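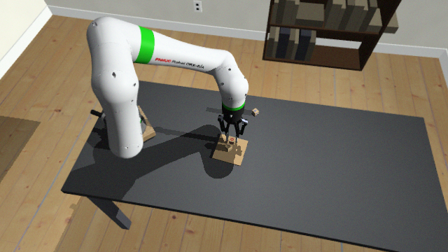
The referral that reached the Ladmont county attorney in September runs to 281 pages, and most of it concerns a single question: when does a gift to a public official's charity count as a gift to the official?

The charity is the Trilska Fund, set up by a former county commissioner while he was still in office. Over two budget cycles it took in 1031 donations. The referral flags 50 of them. In each case the donor, or a firm the donor controlled, had business before the county commission within six months of the check clearing. In 49 cases the vote went the donor's way. 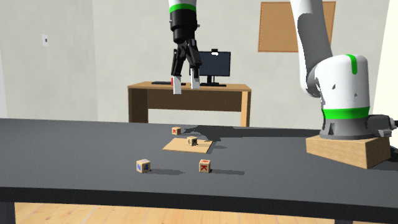

*Letter cubes and a flat board on a dark gray table.*

That ratio proves little by itself. The commission approves nearly everything that reaches its agenda, and contested items tend to be pulled before a vote. Réka Kocsis, the auditor who wrote the referral, says so on page four.

"The approval rate is background," she said. "What matters is the order of events – request, payment, agenda item – and whether anyone inside the building knew about all three."

The best-documented example involves Drukatel, a telecom contractor. Drukatel asked for an extension of its radio maintenance contract, gave to the fund 11 days later, and was placed on the agenda the following week. 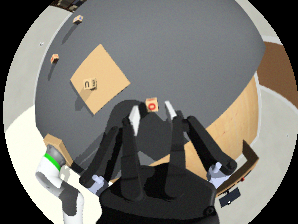
The company says the gift was approved by its own board before the extension was requested, and has supplied minutes to support the claim. The minutes are unsigned. The auditor lists them as received but not verified.

State law is of limited help. The bribery statute requires an agreement, which can be shown by conduct but seldom is. The gift rule is broader, but it covers the official, the spouse and dependents. A nonprofit is not mentioned.
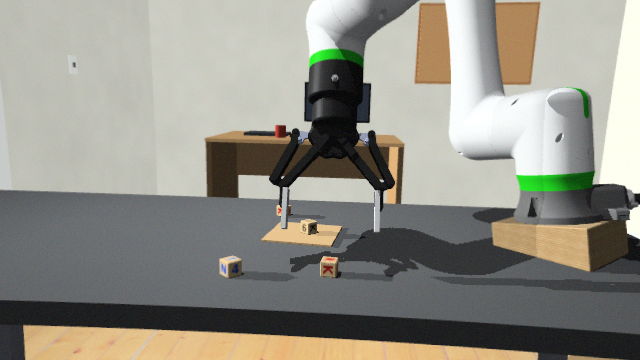 ## The Lengyel opinion

Prosecutors are expected to lean on an advisory opinion known as Lengyel, which treated a charity as an extension of the official if he controlled its spending. Advisory opinions do not bind a court. The fund's bylaws gave the commissioner one vote of five, and the right to name two of the other four directors.

The county attorney has not said whether a grand jury will see the file. The limitations period on the earliest flagged donation ends next spring.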